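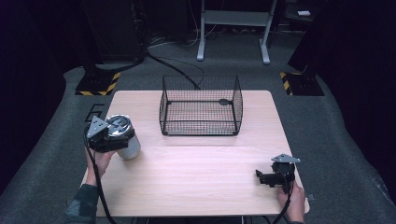

Account Security Update, 10/04/2022

Dolbridge closed the June review of its online bill payment portal. The review covered 1,947 active accounts. Of these, 318 still used a password set before the move to the Riturwood login system. Those passwords expire at the next sign-in, and the account holder is asked to set a new one of at least 12 characters. 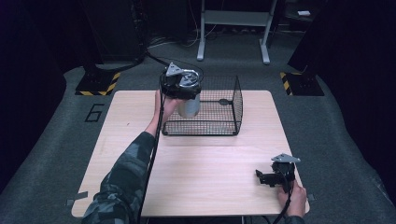
Does a password reset cancel scheduled payments?

Scheduled payments stay in place. The reset changes only the sign-in record. Payee details and payment dates are held in a separate table.

Two-step codes are now sent through Fetora. Each code is valid for 82 seconds and works once. A second request voids the first code. Five wrong entries lock the account until it is released by phone.

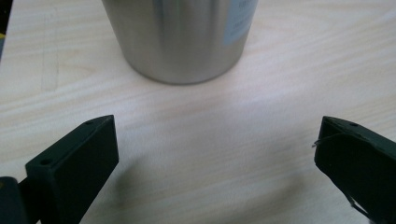
Stored card data

Full card numbers are no longer kept on the portal. Pearce holds them and returns a token, and the portal shows the last four digits. During the transfer 68 cards were rejected as expired. Their owners will get a letter by mail. The letter contains no link and does not ask for a card number. 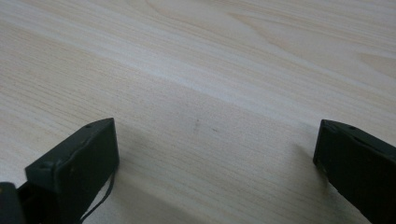
Any email that does ask for one should be forwarded to the security desk with its full headers, then deleted.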